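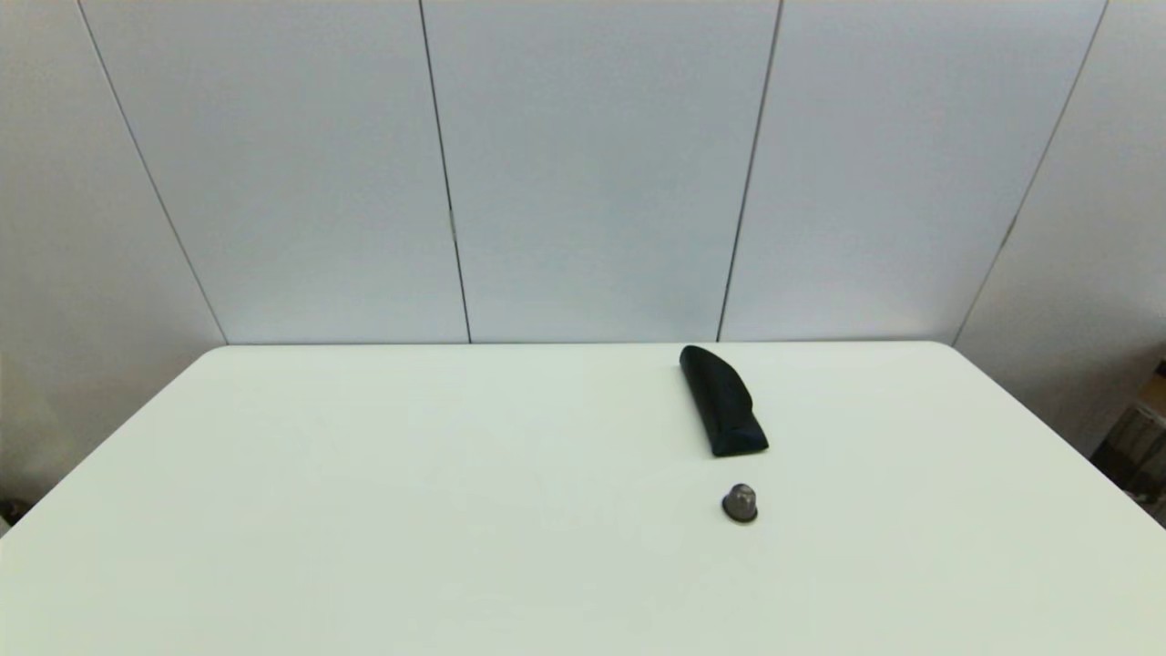
Murivix卓上操作デモンストレーションデータセット
データカード 第2版

最終更新：2023年9月5日
管理責任者：Meenakshi Bhatia(Turkow 操作学習グループ)

概要
本データセットは、遠隔操作によりロボットアームに卓上作業を教示した記録を収録したものである。操作者は別席の操作卓から指令を送り、ロボット側はその動作を関節角、グリッパ開度および映像として保存する。収録数は800エピソードで、うち700を学習用、97を評価用とし、残りは形式確認用として別ディレクトリに置く。

対象作業
白色の作業台に置かれた小型物品の把持、移動および再配置を対象とする。物品には眼鏡ケースのような柔らかいものと、小型の金属部品のような硬いものが含まれる。物品の初期位置はエピソードごとに変更し、作業指示文は日本語と英語で付与した。 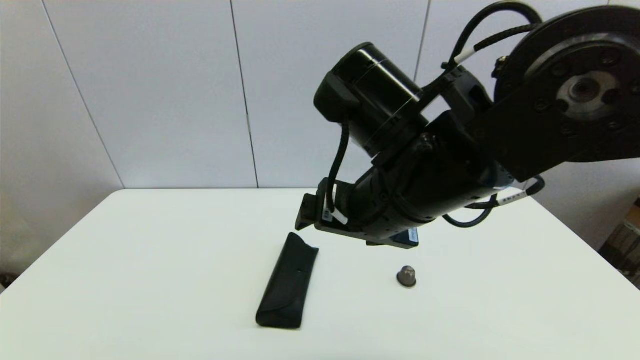
問：手先を直接持って動かす教示の記録は含まれるか。
答：学習用および評価用の記録はすべて遠隔操作によるものである。直接教示の記録は形式確認用ディレクトリにのみ収め、メタデータの teach_mode を「direct」としている。

収録方法
教示には操作者14名が参加した。各操作者は収録前に所定の練習を行い、練習中の記録は本データセットに含めていない。操作卓のソフトウェアにはUrkirerを使用し、指令値と実測値を同一の時刻基準で記録した。途中で操作を中断したエピソードは削除せず、status 欄に「aborted」と記載している。

カメラ構成
映像は頭部視点と手首視点の2系統である。手首視点では左右の指先が視野に入るため、指先領域を遮蔽したい利用者は同梱のマスク生成スクリプトを使用されたい。 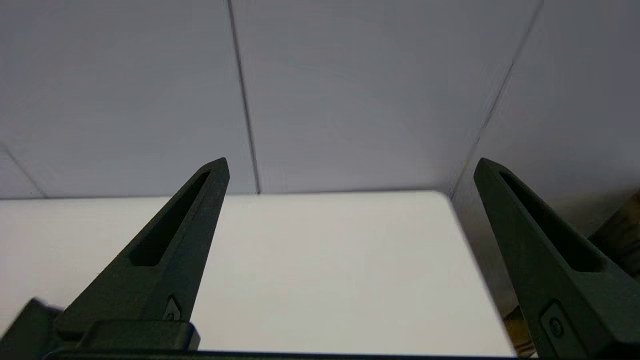

図：手首視点の映像。左右の指と、その奥の作業台および壁面。

ファイル構成
episodes/　各エピソードの状態量および指令値
video/　視点別の映像
meta/　指示文、操作者番号、教示方式、終了状態
tools/　読み込み、時刻同期およびマスク生成用スクリプト

既知の制約
4月に収録した記録の一部では、グリッパ開度の指令値に欠損がある。該当エピソードは meta/missing.csv に列挙した。欠損値の補間は行っていないので、利用者側で処理方法を定め、成果の公表時に明記すること。また、収録は単一の作業環境で実施しており、背景や照明の異なる環境への適用性は評価していない。

個人情報の取扱い
操作者は番号のみで識別し、氏名との対応表は配布しない。音声は収録していない。

利用条件
研究目的の利用に限り、無償で許諾する。再配布を希望する場合は、事前に管理責任者の書面による承認を得ること。評価手順は同梱のBhardwaj評価仕様に従うものとし、変更を加えた場合はその内容を併記すること。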